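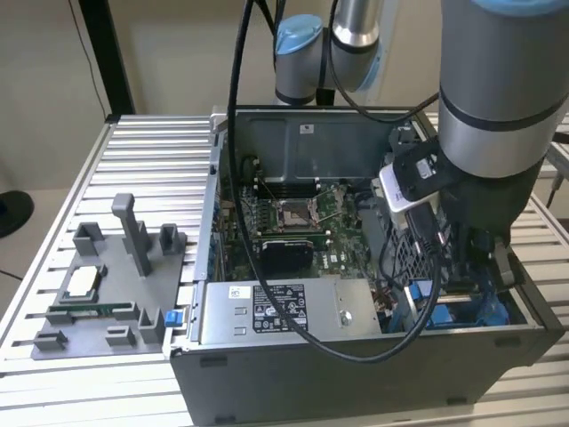 From: Leonie Thiele
To: floor list
Date: August 27, 2020
Subject: Re: second arm at the Konow benches

Wiebke Lenz wrote:
> Before November I would like to know what happens to those of us
> on processor and memory work. Gerd says the arm takes over that step
> on all the Fleltatel towers. Do we go to cabling, or to test? And who
> fills the fixture plates?

Wiebke,

I asked Rüdiger and Iqra and this is what I have.

The arm gets the CPU and the memory module, and for now only those. Cables, drives and the power supply stay with people. The order is for 2858 towers, and the first 2000 are planned with one arm. The second arm comes in November if Esposito delivers.

The plates are filled by hand. Each one needs a CPU in the pocket and the memory in its clips, and somebody has to open the socket frame before the case goes on the rails. Iqra wants 2 people per shift on that, trading places with test at the break. I asked for this to be put in writing – it isn't yet.

Of the 9 people on board work now, none is losing hours. Four go to cabling and the rest split between plates and test. Pay grade stays the same until the review. I don't know what the review will say about plate loading, and Rüdiger wouldn't guess.

When the arm stops, call Gerd or Iqra. Please don't reach in to free a module yourself, even if it looks like a small thing. The Jerkon training is paid time, so put it on your sheet.

Send me your shift preferences if you haven't.

Leonie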